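Hondale Members' Forum > Automation at Work and at Home > General
Topic: Are machines ready for ordinary chores?
Replies: 5

bench_steward wrote:
Members are asked to give their views on whether a machine may yet be trusted with routine sorting, whether in a kitchen or on a shop floor. The matter was raised at Friday's meeting and was not settled. The chore under discussion is a modest one: a part lies on a table, two trays stand beside it, and the part must be put in the proper tray.

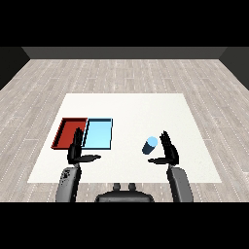
My own position is that such work is within reach where the table is clear and the parts are known beforehand. I would not extend that opinion to a family kitchen. Members who disagree are invited to set out their grounds.

Plomden_Stores wrote:
I must record my disagreement with the first point. Our stores at Plomden handle small fittings all day, and very few of them arrive one at a time on a clean white surface. They come mixed, greasy and in torn bags. We held a trial in February with a sorting unit from Tivomach. It was given 17 fittings and placed 11 correctly. A new starter would be expected to place all of them before the tea break.

quiet_lathe wrote:
With respect to the previous member, a trial of 17 fittings is a small one. It would be useful to know how the other six were lost. A part dropped on the floor is one kind of fault and a part put in the wrong tray is quite another. The second gives me far more concern, as it may not be found until the tray reaches the assembler.

Plomden_Stores wrote:
Four were dropped and two were put in the wrong tray. I accept that the figures are small. I do not accept that they are of no value.

bench_steward wrote:
I am obliged to both members. The point about picking up should be considered separately from the point about placing. A cylinder on its side can roll when touched, and many people outside the trade suppose that the grasp is the easy part. The second picture is submitted with that in mind.
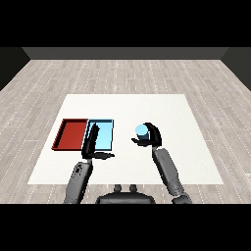 Simulation view: light blue cylinder held clear of the table in the right hand, trays to the left.

It should be noted that the trays are on the other side of the table from the hand holding the cylinder. The machine must therefore reach across or pass the part from one hand to the other. A person would do either without thought. I would ask members which they consider the safer method.

Sales_Liaison wrote:
Passing between hands adds a further grasp, and each grasp is a further chance of a drop. I would favour reaching across wherever the arm is long enough. I would also remind members that this is a simulation. Plain lighting and a bare table are very kind to a machine, and results of this sort should not be quoted to customers as if they came from a working bench.

quiet_lathe wrote:
I agree as to customers, but I think the previous member is too severe on simulation in general. A method that fails there need not be tried on the bench at all, and that saves a good deal of broken stock. As for household work, I would be content to see a machine sort cutlery. I would not yet leave it with the glasses - nor with anything belonging to my mother-in-law.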